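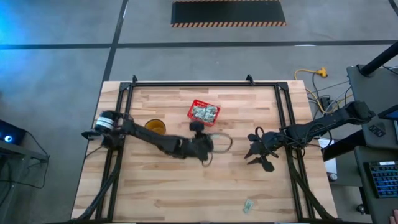
Section 4. Setting up the cash side of Skalludik

Skalludik will record card payments without any help from you. Cash is another matter, and the sales brochure is rather optimistic on this point. It says the program "knows your till". It knows what you type. If your takings live as a pile of folded notes in a little red plastic basket, the program has no opinion on whether the pile is right, and you will have to flatten it, sort it and count it yourself before any of the steps below mean much. Set aside a quiet half hour for the first go, with the shop shut.

This section was written by Jianhua Ding and checked against version 9 by Svitlana Vasylenko. Where we disagree with the maker's own help pages, we say so.

4.1 Before you start

You need the owner password, the last bank statement, and a float you have counted by hand. You don't need the Nolla coin scale that the set-up screen keeps pushing at you. It works well enough with new coins. We found it less convincing with a mixed bag, and it does nothing at all for notes.

CAUTION: Don't begin set-up with a shift open. The program will let you, and will then record your opening float as a sale. The only cure is in 4.5, and it is tedious.

4.2 Entering the opening float

1. Sign in as owner and choose Cash, then Drawers, then New drawer.

2. Give the drawer a name your staff will recognise. "Front" and "Back" are fine. The suggested name is a string of letters that you will regret by the end of the week.

3. Untick "Estimate float from past sales". A new shop has no past sales, and an old one has no reason to trust a guess.

4. Type the number of each note and coin into the grid. Check the total at the bottom against your own figure on paper.

5. If the two differ, count again. Do not press Balance. Balance changes the figure on screen to match whatever you typed last, and leaves no mark in the log to show it did so.

6. Press Save, wait for the padlock to close, and write the float on the inside of the drawer lid or wherever your staff will look.

Note: The grid starts with the largest note. If you count from coins upwards, turn it round under Display. The setting is lost each time you update, whatever the help page claims.

4.3 Setting the drawer limit

The limit is the amount at which the program asks someone to move cash to the safe. It comes set at 1000, in whichever currency you picked, which tells you how much thought went into it.

1. Open the drawer you made in 4.2 and choose Limits.

2. Type a figure you could stand to lose. Your insurer may have a view on this, so read the policy first.

3. Choose who gets the warning. "All users" sends it to the Saturday help as well.

4. Leave "Lock drawer at limit" off until you have run the shop for a week. With it on, the drawer stays shut in the middle of a sale and the customer waits for their change.

CAUTION: The limit counts only what has been entered. Money taken and left beside the till is invisible to it.

4.4 Closing at the end of the day

1. Finish the last sale and choose Close shift.

2. Take the whole drawer out and count it away from the counter. Unfold every note. Two folded together are easily counted as one, and this accounted for most of the "missing" money in our own trials.

3. Type the counts into the grid before looking at the expected total. The program shows the total first by default. Switch this off under Privacy, Blind count. Lucian Onu ran one shop both ways and got suspiciously perfect results with the total on show.

4. If there is a difference, type a reason. "Unknown" is allowed and is often the truest answer.

5. Print the slip, or save it. The maker says paper is no longer needed. Keep the paper until the bank has the money.

Note: Error 1461 at this stage means another till is still open on the same account. Close that one and try again. The message on screen talks about your internet connection, and you can ignore it.

4.5 Correcting a wrong float

1. Choose Cash, Drawers, History and find the entry that is wrong.

2. Choose Reverse. Don't choose Delete, even though it is the bigger button. Delete hides the entry from you and leaves it in the tax report.

3. Enter the right float as in 4.2, and put the date of the mistake in the notes box.

4. Run the daily report again and compare it with your paper slip.

If the report still shows the old figure, sign out on every till and sign back in. Restarting the program alone made no difference on the machines we tried.

4.6 Sending figures to Costache

The link to the Costache accounts package is described as automatic. It sends card sales each night. Cash totals go only when a shift has been closed and saved, so one forgotten shift holds back every later one. Check the Sent column each Monday for the first month. Gaps show as a dash, easily missed on a small screen.

For bank deposits, go to section 5.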